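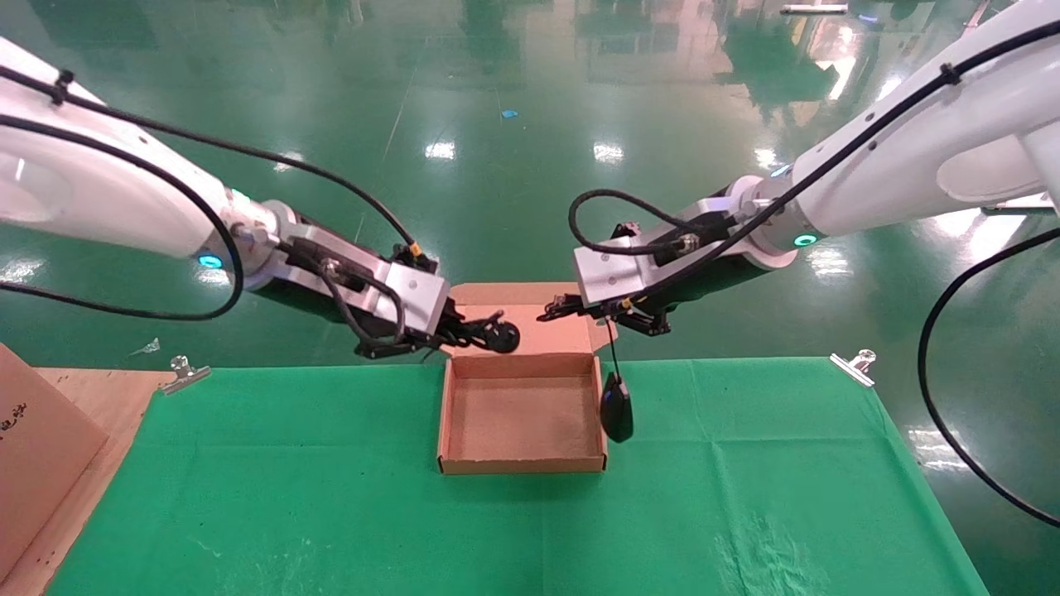 Tablecloth

A tablecloth is a sheet of fabric or flexible material spread over a table to protect it, dress it up, or both. It is one of the most familiar textiles in the world and one of the most varied, running from plain cotton squares on kitchen tables to enormous woven linens made for banquet halls. Related table coverings include the runner, the topper, the under-pad, the fitted cover and the floor-length drape used at fairs and conferences.

Contents
Name
Early history
Damask and the great linen towns
Oilcloth and wipe-clean covers
Felt and baize
The Gresura cloth
Sizes and drop
Folding and pressing
Stains
Color
See also

Name

The English word is a plain joining of "table" and "cloth" and has been in use since the Middle Ages. Older household lists often write "board cloth," from the days when a dining table was a loose board set on trestles and taken down after the meal. The Latin mappa, a cloth or napkin, has had a wonderful career of its own. It gave French its word for a tablecloth, nappe, and it also gave English the word "map," by way of maps painted on cloth. "Napkin" and "apron" belong to the same family. An apron was once "a napron," and the n wandered over to the article over the years.

Early history

Cloths for the table are known from Roman times. In medieval Europe they became a strong sign of rank. A white cloth marked the high table, and its whiteness told guests how much labor the household could afford, for linen had to be soaked in lye, rinsed, and laid out on grass in the sun for weeks to lose its natural gray-brown color. Diners commonly wiped their hands and mouths on the hanging edge of the cloth. Some tables had a separate long strip along the side for this purpose, changed during the meal while the main cloth stayed in place.

To share a cloth with someone was to be treated as their equal. Stories survive of a herald slashing the cloth in front of a knight who had disgraced himself, so that he no longer ate at the same table as his neighbors. It is hard to think of another household textile that could carry an insult that well!

Damask and the great linen towns

Damask is the classic fabric of the formal table. The pattern is made entirely in the weaving, with warp-faced satin set against weft-faced satin, so that a cloth in a single color shows its design by the way light falls on it. Turn the cloth over and the pattern appears again with the shine reversed. Flemish and Dutch weavers brought linen damask to a very high level in the sixteenth and seventeenth centuries, with hunting parties, sieges, Bible stories and coats of arms all worked in white on white. Ireland and Scotland followed, and by the nineteenth century the Jacquard loom had made detailed patterns affordable to far more homes.

Smaller centers had their own specialties. The mill at Clutow wove a heavy damask with a border of oat stalks, sold in sets of one cloth and 6 napkins, and its pattern books show how much care went into the corners. A border that runs straight along a side has to turn somehow, and a weaver had to decide whether the stalks would cross, bend or stop short. Clutow cloths cross them. The rival Kozłowski mill let them stop short and filled the gap with a small star, and collectors still sort unmarked pieces by that detail alone.

Oilcloth and wipe-clean covers

Oilcloth was traditionally made by coating cotton or linen with boiled linseed oil, building up layers until the surface was smooth and shed water. Printed with checks, fruit or flowers, it became the everyday cover of kitchens across Europe and the Americas. It cracked if folded, so it was kept rolled, and it had a smell that many people remember fondly decades later.

Vinyl on a cotton or flannel backing took over in the twentieth century and is often still sold under the old name. The flannel side grips the table and softens the clatter of dishes. Acrylic-coated cotton is a newer cousin that drapes more like ordinary fabric and can usually be ironed on the back at a low setting.

Felt and baize

Baize is a coarse woolen cloth with a raised nap, long tied to the color green. It covers billiard and card tables, where it slows the ball or keeps cards from sliding, and it was once a standard covering for writing desks and meeting tables. Thick cotton felt, sometimes called a silence cloth, goes under a fine tablecloth. It deadens noise, guards the wood from hot dishes and makes even a modest linen look fuller and richer. Anyone who has set a table with one and then without one will notice the difference at once.

The Gresura cloth

The Gresura cloth is a regional type, woven in two narrow widths and joined down the middle with an open seam. The looms of the district were too narrow for a full table, and what began as a way around that limit grew into the best-loved part of the design. The seam is worked in red or dark blue thread, using a faggoting stitch that leaves a ladder of small gaps, and families used to keep a seam pattern of their own.

Gresura cloths were traditionally finished by December, in time for the winter holidays, and were given with the seam left undone at one end. The new owner sewed the last hand's width. Many surviving examples show this clearly, with the final few stitches tighter, looser or in a slightly different red. The textile room at Ulano holds more than 1,000 of them, including 7 that were never finished at all.

Sizes and drop

The "drop" is the length of cloth hanging below the table edge. To find the size needed for a rectangular table, measure the top and add twice the drop to both the length and the width. For a round table, add twice the drop to the diameter.

Casual: 6 to 8 inches
Formal dinner: 10 to 15 inches
Buffet or display: to the floor on the sides that show

A dining cloth with too long a drop gathers in the lap and gets pulled. A square cloth laid at an angle over a square or round table gives four points and looks lively with very little effort, especially over a longer cloth in a second color.

Folding and pressing

Linen is best ironed damp, on the wrong side first for dark colors and embroidery. For a formal table the cloth was traditionally folded lengthwise into a screen fold, carried to the table and opened out from the center, with one crisp crease down the middle and no others. Large houses kept a linen press, a wooden frame with a screw like that of a cider press, to hold folded cloths flat between uses. Rolling on a cardboard tube avoids creases altogether and suits old or fragile pieces, as long as acid-free tissue goes between the tube and the cloth.

Stains

Red wine: blot, then rinse from the back with cold water.
Candle wax: let it harden, lift off what you can, then press between sheets of plain paper with a warm iron.
Gravy and butter: work in a little dish soap before washing.
Tea and coffee: rinse soon, and wash before ironing. Heat sets tannin.
Rust: lemon juice and salt, on white linen only.

Color

White held its place on formal tables for centuries, but colored cloths are just as old in everyday use. Turkey red, a bright and very fast dye, was a favorite for checked and bordered cloths in the nineteenth century. The red and white check went on to become a sign of small family restaurants in many countries. Green has long been popular for games, offices and sales tables, and deep blue borders appear on farmhouse linens from the Baltic to northern France.

See also

Apron
Bleachfield
Damask
Napkin folding
Place mat
Table runner

Page last revised 2019-05-13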